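Ikadow Shared Workshop > Forum > Builds in progress

Hook lift with small arm, simulation first or metal first?

Print this thread | E-mail this thread

zuv_bench
I write here because I am stuck between two ways and I would like opinions before I cut more metal. The build is a small arm at the end of our long bench which must take a hook by its curved part and hang it on the rail. The arm is the Marikar kit that I finished in February. The gripper is my own drawing, two side parts and a plate on top.

Before I let the real one move, I am making everything in simulation. The hook is the difficult thing. It is round everywhere, it is heavy, and it hangs from a joint, so when the gripper touches it, it wants to swing away. In the simulation I have now made 91 attempts and I keep a table of them. In 29 the hook slipped out during closing.

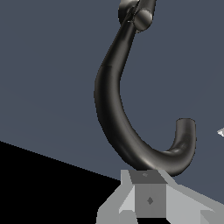
My question is about the contact model. I use simple boxes for the fingers and a chain of short cylinders for the curve of the hook. It runs fast, but I have the feeling that the slipping comes from the places where two cylinders meet. Should I make the collision shape finer, or is it lost time and I should go to the real bench?

ellard_fan
Go to the bench. I spent a whole winter with friction values and when I put the real rubber on, all of them were wrong. Hang the hook on a rope, close the gripper by hand switch, look what happens. You will learn more in one evening.

torque_and_tea
I don't agree with this. His hook is steel and heavy, and a kit arm has plastic gears in the wrist. One bad swing and he orders new gears. Make the shape finer first. How many pieces do you have in the curve?

zuv_bench
Only 3 for the big curve, and one for the tip. I know it is few. I was afraid of the computing time, my computer is old.

torque_and_tea
Then I think you have found your problem. With 3 pieces you have corners where the real hook has none. The finger sits on a corner, the solver pushes it to one side, and the hook goes out. Try 12 and make the time step smaller. I run up to 2000 steps per second on a laptop that is also not young.

ellard_fan
Fine, but he can tune this until summer. The joint on top is more important in my opinion. If it turns too freely in the model, no gripper will hold it. On the real rail there is dirt and old grease, and it turns slowly. Did you put any damping in there?

zuv_bench
No damping. It is zero. I did not think of it, thank you. I will measure how long the real one swings when I push it, and put a value from this.

lowgear
Question from the side: why do you approach from below? With the Ellard gripper we come from the side, near the straight part, where the hook is more thin and there is no curve to fight with.

zuv_bench
I come from below because the rail is close to the wall and the elbow of the arm has no place there. From the side I would reach only when I move the whole base, and the base is screwed on the bench together with the vise.

lowgear
OK, then I understand. But I would still move the base. Four screws.

torque_and_tea
Please leave the base until the new shape is tested. If you change two things at once, you will not know which one helped.

zuv_bench
I do it in this order: more pieces, then damping, then again the full table. If it still slips I will take the screws out, and lowgear can say he was right.

Comments (3)

mika_solder: Could you share the table when it is complete? I have the same kit and a similar rail.

ellard_fan: I still say bench. At least put a soft stop behind the hook.

oldlathe: For the finger pads, look at the Zuvstead rubber sheet in the cabinet near the door. Somebody left half a roll.

Contact the moderators | Copyright Ikadow Shared Workshop | Back to top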